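Re: [vera-list] Tidying the big room, what goes where

Ok quick one, in between things.

> Is the white table staying? And whose is the plant?

Table stays, plant stays on it. Shelving by the pillar stays too.
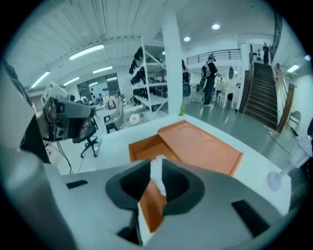 Orange tray and the plant, white table

Tray can go to Arain if they want it. Otherwise cupboard 12. Chairs not decided yet, pls dont move any.

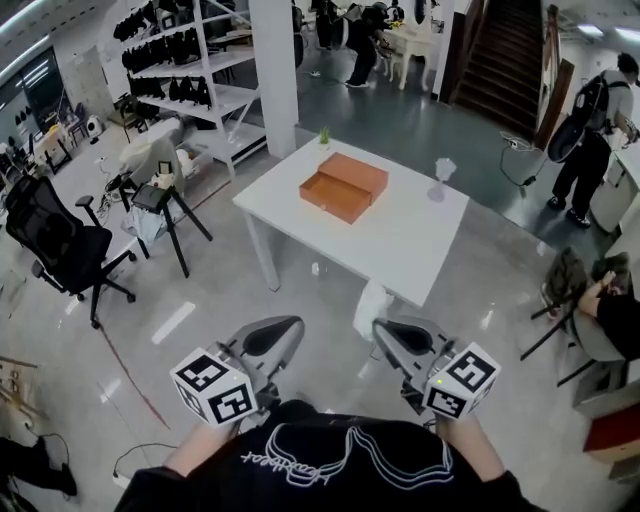
Box with its drawer open, nothing in it

Anyone need the box? Shout by 2019-08-21, else I'll fill it with labels.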